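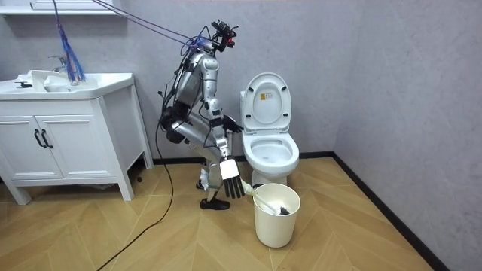

Cable routing deserves a lot more love than it gets. I look after one humanoid in the bathroom cell at Clavano, and my favorite part of the job, by a mile, is deciding where the wires go.

People who visit want to talk about hands. Fair enough, hands are wonderful! But a toilet-cleaning routine asks the machine to fold up at the hips and knees next to a vanity, and once it's down there every inch of slack you left on its back becomes a loop looking for something to catch. A cabinet handle will do it. So will the corner of a countertop.

When we moved the cell from the Hekbridge building in March, I kept a log of every stop. Out of 209 runs, 80 ended early, and I'd have bet my lunch on the grip software. Most of those stops were cables. A tether pulled the head a little off level, or a power lead ended up under a foot, and the cameras and the arms stopped agreeing about where the brush was. We had been retuning the arms for weeks, and the fix was mostly ties and patience.

So my opinion is that a cell should be dressed in the robot's worst pose. Put it in the deepest crouch it will ever do, reach one arm out, drop the other toward the floor, and route everything from there. Then stand it up and see what hangs. Almost everyone does it the other way around (I did too, for years) because a standing robot is so much easier to work on. My knees agree with that argument. I still think it's wrong.

I'd also leave the bundles open. A sleeve looks great on day one, but when a connector goes bad you want to run a finger down the actual wire and find it. Coughlan, our supplier for leads, sells a lovely braided cover, and I have some 4 of them sitting in a drawer.

The thing I'd most like to see written down, at our place and at everyone else's, is a floor cable check before each run. Walk the power lead from the wall to the robot with your eyes, and look at where both feet will land. It takes less time than booting the head, and I enjoy it every single morning.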